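Workshop > Notebooks > Finishing bench
2 comments · 5 shares

July 2024

Shellac batch 3, for the Oravec cabinet doors. Flakes disolved overnight, strained twice. Colour warmer than the March lot. Marjan likes it, Roxana says too orange.

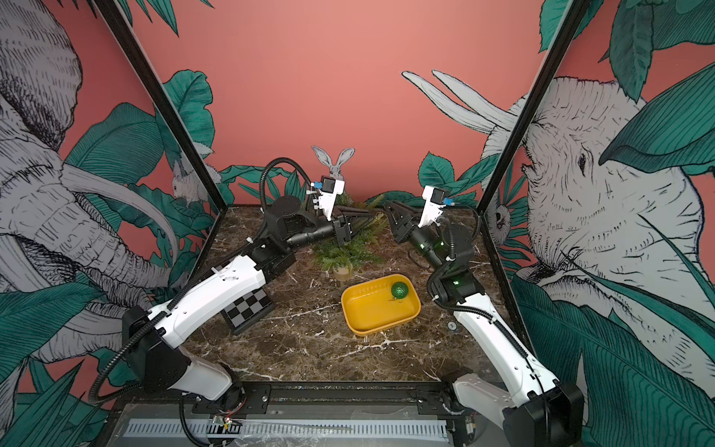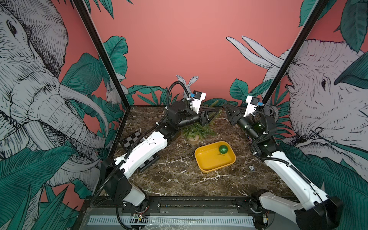 Brown with white veining, all four.
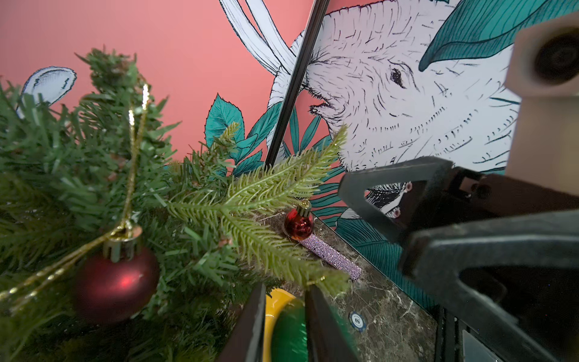
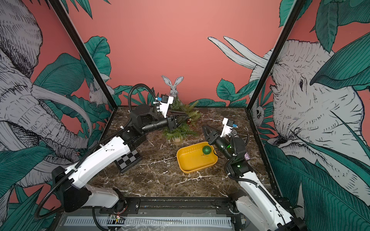 Test boards

- Board 2: two coats, padded on. Drag marks near the end grain. Pad too dry??
- Board 9: thinned the cut, much better. Sanded back lightly btween coats, no clogging.
- Offcut from Govamgate job: blotchy. Old wax, prob. Wipe with metho and redo.

Ask Oldřich re grey tin on the top shelf, label gone. Don't use till he's looked.

Out of lint-free rag. Vlasta ordering Thursday arvo, tell her before then.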